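Print this page | E-mail this page | 3 comments | 60 shares

Chapter 3
Building a Gripper at Home

In this chapter you will build a hand-held gripper with two arms. The work can be done on a kitchen table or in a shared workshop. You need a drill, a small vice and one free weekend. The reader who finished the base in Chapter 2 has already most of the parts.

The two arms must move together. If one arm is slower, the object turns between the pads and falls. For this reason we spend the first section only on the pivots. Drill all holes in one setting, and do not tighten the screws fully before the arms open and close without noise.

The pads come next. In our first build, at the Prandholm workshop, we glued flat rubber on the arms and it came off in August, when the room was warm. Now we use a pad with a rough surface, fixed with two screws. Sand the metal with paper of grade 200, then 400.

Cloth is the hardest material for a beginner's gripper. It folds, it slides and it has no fixed edge. Try your gripper first on a wooden block and only later on a bed with its sheet and some clothes.
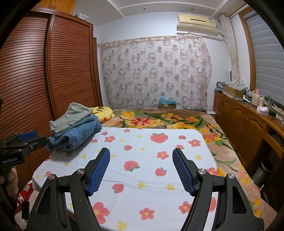
Start with the jaws wide open and bring them down slowly. Close them when the pads are just over the cloth, and lift by the width of one hand. Repeat this at a corner, in the middle and at a seam, and write the results in the table at the end of Section 3.2.

Print | E-mail | Share (60)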